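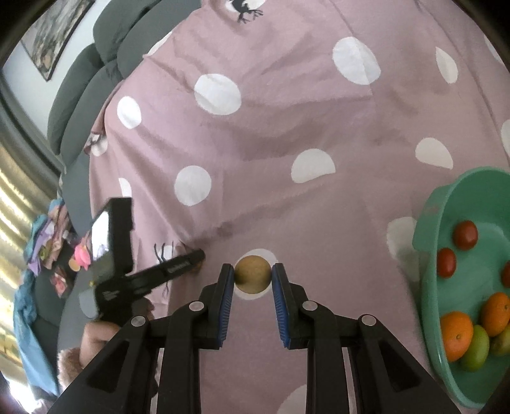

One small, round, yellow-brown thing on a spotty pink cloth.

Have you ever wondered why the tomatoes in your lunchbox don't all match? Pull up a cushion, because it's a nice long story, and it begins in September, which is when the children at Wiltunwood bring home whatever is left on the vines and spread it out on a soft cloth to be sorted.

Every tomato starts out as a yellow flower. When the flower has done its job and dropped its petals, a tiny green bump is left behind, and that bump grows and grows (well, cherry tomatoes don't grow very much!) until it is as big as it's going to get. All that time it is full of a green coloring called chlorophyll, the same stuff that makes leaves green.

Then the tomato begins to ripen. The green fades away, and other colors come through, often yellow or orange first and then red. The red comes from something with a lovely long name, lycopene. Say it with me: LIKE-oh-peen.

But wait, because some tomatoes never turn red, no matter how patiently you look at them! There are kinds that are yellow when they're ripe, and kinds that stay green, sometimes with just a little gold in the skin. So how do you know when those are ready? Gleice Cavalcanti, who has been growing them for 30 years, tells her grandchildren to use their fingers as well as their eyes. A ripe tomato gives a tiny bit when you press it very, very gently. A hard one would like some more time, please.

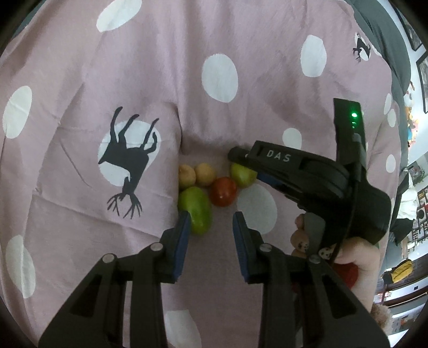 Red, green and yellowish, all together in a dip in the deer cloth.

A cloth is a good place for sorting, by the way. Round things love to roll, and on a bare table they'll be off over the side before you can say "lycopene," but folds and dips in soft fabric hold them still.

Would you like to try it yourself? Ask a grown-up for a few small tomatoes in different colors. Put them in a line from greenest to reddest, and leave out a spot for any yellow ones you aren't sure about. Look again after 4 days on the kitchen counter and see whether your line needs changing.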